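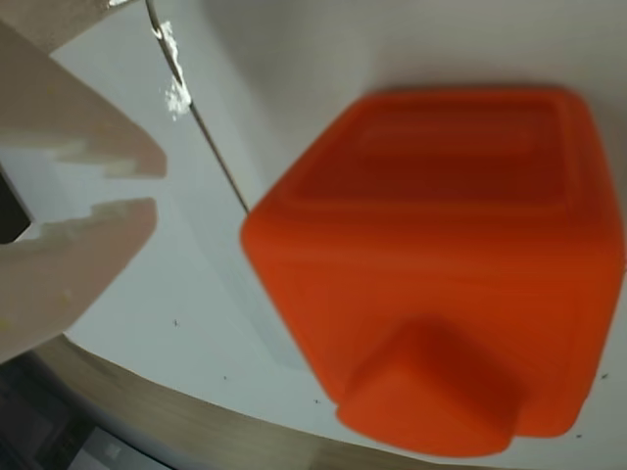
Posted in: Soccer > Training Equipment > Reviews

Vudby Drenance Rebound Net, after one season

I play left back for a small amateur club in Dasent, and my first touch was never good. Our coach, Apostolos Koutsoukos, told me this in a polite way in the winter and in a less polite way in the spring. So I bought a rebound net for the yard. I chose the Drenance from Vudby because it was in stock at Khasawneh, the sports store near the station, and because it cost 70 dollars when the similar nets there were more expensive.

I have now used it from March until the end of the season, usually in the evening before dinner. My daughter used it too, but mainly for tennis balls.

Assembly

The net comes in a long bag with the tubes, the net itself, the elastic cords, four ground pegs and a sheet of instructions. The tubes have push buttons and they click together without tools. This part went quickly. The cords took me much longer. You have to hook each one to the tube and pull the net tight, and the instructions show only the finished result. I started from one corner and went around, and in the end the last side was too short and I could not reach the tube. On the second try I fixed the four corners first, then the middle of each side, and then the rest. I recommend to do it like this from the beginning.

There is a carrying bag, but it is narrow. If you want to put everything back inside, the net must be rolled very tight. I stopped doing it after the first month and I leave the thing assembled in the garage.

How the ball comes back

I use a normal size 5 ball of 450 grams, well inflated. From a short distance the return is honest and quick, a little faster than a pass from a teammate. If you step back, the ball loses speed and begins to bounce before it reaches you, so for long passing I would look for a bigger model or a wall.

The angle can be set in five positions. The most upright one gives a ground ball and it is the one I use most. The second and third give a ball to the thigh or the chest, and they are nice for volleys. The two last positions are for headers, they say, but in my yard the ball went over me almost every time. Maya Tannous, our goalkeeper, came to try it and she liked exactly these high positions, for catching crosses. She asked if I wanted to sell it to her. I said no.

One weak point is the edge. When you hit near the tube, the ball comes back to the side and sometimes into the neighbor's hedge. In the first weeks this happened to me a lot.
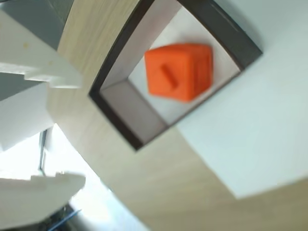 Wear and repairs

I made 2000 passes in April alone, because I had a program with a number for every evening, and the net showed nothing. The cords are another matter. Two of them broke in June at the plastic hook. Khasawneh sold me a packet of spare ones and the repair was easy, but I think a new product should have some spare cords in the bag already.

The paint on the lower tube is scratched from the ground and there is a bit of rust at one button. I left it outside in the rain several times, so this is partly my fault. The ground pegs are thin. On soft grass they hold, on dry ground in July I bent one and now I use longer pegs from my old tent. Without good pegs the whole net walks backward when you shoot hard, and Vudby writes clearly that it is for passing and not for full shots.

Is it worth the money?

For me, yes. My first touch with the left foot is better, and with the right foot it is the same as before, maybe because I was lazy with it. A brick wall does a similar job for free, if you have one and your neighbors are patient - I do not have one.

I would buy it for a player from twelve years and up who trains alone at home. For a club I would not. It is too light for many players in a row, and the young ones like to climb on it.

Good: price, three useful angles, strong net.
Less good: cord hooks, pegs, narrow bag, poor instructions.

My rating is four out of five. With better hooks I would think about the fifth.

Contact | Privacy | All reviews | Back to top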